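Sleeping well in a small guesthouse: a conversation with Dalva Vieira

21/02/2025

Dalva Vieira has run a guesthouse in Drollalstead for seven years. Before this she worked in the laundry of a large hotel, and she still speaks of sheets the way other people speak of wine. I met her in the breakfast room after the last guests had left, and she gave me coffee before I could open my notebook.

I wanted to know why she spends so much on beds when the rest of the house is quite simple. She laughed at the word simple, but she did not disagree.

"People forgive an old chair," she said. "They forgive a slow kettle. After a bad night they forgive nothing, and they write it down for everybody to read."

Her first mistake, she told me, was to buy the hardest mattresses in the shop. A salesman had told her that hard was healthy. In the first December, three guests asked for extra blankets to put under them, and one slept on the sofa. She replaced the mattresses slowly, one room at a time, and paid 399 for the first of the new ones. It is still in use in the room under the roof.

Her business partner, Cauã Sales, takes care of the accounts and he was against it. "He said that a bed is a bed," Dalva remembered. "So I made him sleep one night on the old one and one night on the new one. In the morning he did not say I was right. He only asked how many more we needed."

We talked for a long time about light. Dalva does not like a strong lamp on the ceiling of a bedroom. She prefers light that is low and warm, so that a guest who gets up in the night can find the door and does not become fully awake. She also asks guests to leave the phone away from the pillow, but she admits that few of them listen.
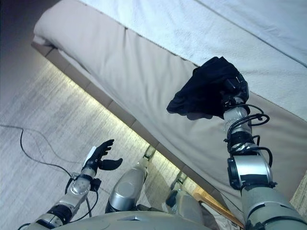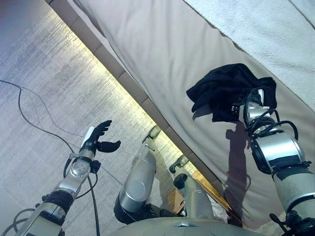
How often should a mattress be turned?

Every three months in the first year, and after that twice a year, if the maker allows it. Dalva writes the date on a small piece of tape and puts it at the foot end, on the underside. Some newer mattresses have a top and a bottom, and these she only rotates, so that the head goes where the feet were.

About washing she has strong opinions. She uses no softener, and she dries the cotton outside when the weather permits. "Softener makes a towel feel nice and work badly," she said. New sheets are washed two times before a guest sees them. She buys them from Elaine Pacheco, who has a shop near the station and who sells her the ends of large hotel orders at a fair price.

I asked if she has trouble sleeping herself. She was quiet for a moment. In the high season she goes to bed late and gets up at five for the bread, and she knows this is not a good example. When she cannot sleep, she goes down to the kitchen and folds napkins until her eyes are heavy.

Next winter she wants to change the curtains in the rooms on the street side, where a bus passes early. Cauã has already asked for the price.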